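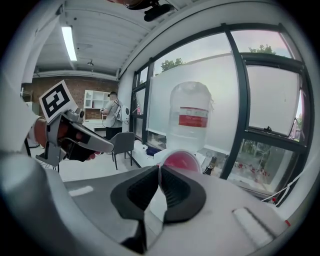 Accueil - Articles - Lectures - Contact

2018-09-17

Le sommeil des ados, encore. Deux semaines après la rentrée et déjà des nuits trop courtes à la maison. Couché minuit passé, réveil 6h40, humeur de chien au petit-déj. J'ai crié hier matin, pas fière.

Relu le bouquin sur l'horloge interne, commencé en mai et abandonné au chapitre 3. En gros : à la puberté tout se décale vers le soir. Donc pas (que) de la mauvaise volonté. Ça m'a un peu calmée.

Ce qu'on essaie depuis 4 jours :
- téléphone qui dort dans l'entrée. Le mien aussi, négociation rude
- pas de devoirs au lit
- une demi-heure de marche après le repas, environ 800 pas jusqu'au parc Gullell et retour par derrière
- grasse mat le dimanche mais pas jusqu'à 13h

Bilan : mitigé. Le téléphone, ça passe mieux que prévu. La marche, elle râle mais elle parle, alors je garde. Le premier soir on a parlé de la prof d'anglais pendant tout le trajet, j'avais pas eu autant de phrases depuis juillet.

Par contre l'appli Nerero pour noter les heures de someil, supprimée. Elle regardait son score au lieu de dormir, et moi je le regardais aussi...

Si vous avez des idées pour le réveil je prend. La lampe qui s'allume toute seule, quelqu'un a testé ?

Je file, lessive.

Articles récents
Quand elle claque la porte
Les notes, on en parle à table ?
Metwally, lu en deux soirs
Le séjour à Clindstead, premier départ seule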